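Hirnar hand-held gripper: review after 1,000 demonstrations
June 3, 2026

We bought two Hirnar units in February to collect examples for a policy that puts away small household items. They replaced our Dormont teleoperation set, which gave clean data but needed an arm on the bench for every session. The Hirnar needs a person and a charged battery.

Setup
Calibration takes 10 minutes with the printed marker board. The instructions are adequate, apart from the page on time alignment, which has the sign of the offset the wrong way round. Check this before recording anything you intend to keep. Our first 21 episodes had to be thrown away.

Handling
The tool is comfortable for short runs. After an hour the wrist notices. We now swap operators every 130 episodes and the rate of rejected takes has dropped. The trigger is progressive, with a little slack at the start of its travel, and new operators tend to close too fast on soft objects. Finger wear has been slight.

Data quality
Tracking is good in rooms with plenty of visible detail and poor against blank walls. Quick turns of the wrist still cause jumps. The export tool flags most of them but has no batch mode, so each flagged episode must be opened by hand. Width readings repeat well enough for our purposes.

The wide lens is the best part of the product. It keeps both fingers in view along with a large share of the room, and the policy seems to use that context when it approaches a shelf. The price is heavy bending of straight lines towards the corners and a dark ring at the edge. Correct for it or train on it raw, but do the same at run time.
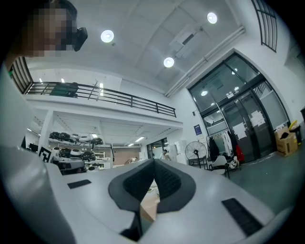

Angus Forsyth disagrees on the last point: he trained on raw and corrected versions of the same set, found the raw one better at reaching and worse at final placement, and would keep both copies until the task is settled. Storage permitting, I have no objection.

Against the MacLeish, which we had on loan, the Hirnar is heavier and its software is less finished, but it drops fewer frames. The Flandwood mount fits with the supplied screws.

Recommended for groups that can write their own export script. Others should wait for the next software release.

Alistair Morrison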